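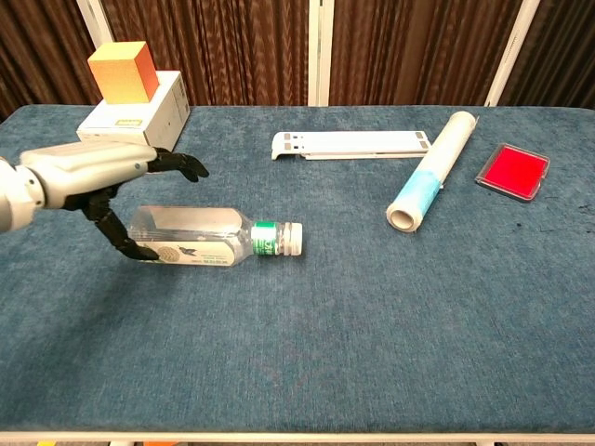

About us

Welcome to Stustelard, and thank you for dropping by! We are a small sorting and packing workshop in Zarnstead, and we've been at it for 22 years now, which still surprises those of us who remember the first winter (one heater, two kettles and an awful lot of jumpers).

Our work is with everyday things: water bottles, cardboard boxes, coloured blocks, all the odds and ends that people need gathered up, stood the right way round and put back where they belong. We like our tables covered in something soft, so that a bottle laid on its side stays put while you decide where it's going.

Paloma Villanueva started the workshop in her aunt's old shop on Fisel Lane and still looks after the bookings herself. There are 10 of us these days, and we moved into the Trajkovski building one December, with 224 crates and a very patient van driver.

Visitors are always welcome, so do ring the bell twice as it's a long corridor. We open at nine and the kettle goes on shortly before.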